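Wrist view and episode length, notes from the bathroom set

25th October

The second batch of demonstrations is trimmed and indexed. We ended with 1674 usable episodes out of 1741 recorded. The 67 rejects were mostly dropped packets on the teleoperation link, plus a handful where the operator started before the recorder did. Those are easy to find: the first logged joint velocity is not zero.

In August I was still teaching by hand, back-driving the arm with gravity compensation on and logging joint positions. It works for coarse reaching. It works badly for anything near a wall, where the person guiding the arm has to stand in the place the arm needs to be. My elbow appears in a good part of that data. Policies trained on it hesitated whenever the elbow was absent.

Remote control removes the elbow and adds latency. Measured end to end, ours sits around 140 ms, and operators compensate by moving in short steps with pauses between. The pauses get learned too. Sunita Nautiyal wrote a filter, which we call Filum, that shortens any stationary stretch unless the fingers are opening or closing. Median episode length fell by a fifth. Gornik, the replay tool, now reads the filtered timestamps directly, so the old conversion script can be deleted.

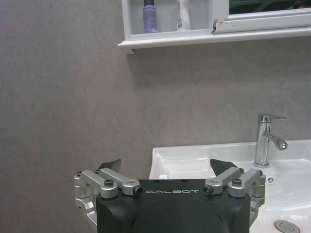

Approach order is the thing I would change first. Our operators were told to reach the target by the shortest path, and in a small bathroom that brings the wrist in low, close to the basin. From there the wrist camera gets a thin strip of useful context at the top and a lot of plain gray wall in the middle. The two containers in the open part of the cabinet lose their tops entirely, so a grasp height estimated from this pose is a guess. The chrome faucet is fully in view but reflects the room, and the depth estimate on it is poor. Starting higher and backing off before the reach costs a couple of seconds per episode. I think it is worth paying.

Natália Rebelo disagrees. She would keep the low approach and let the head camera supply the height. We will record both variants under the same operator and compare on held-out shelf positions. I have 1532 episodes tagged by approach direction so far, and the remainder need a manual pass. The tag format is in the Zurnusari repository under the labeling notes. If you use it, check the sign convention on wrist roll, which changed between the batches.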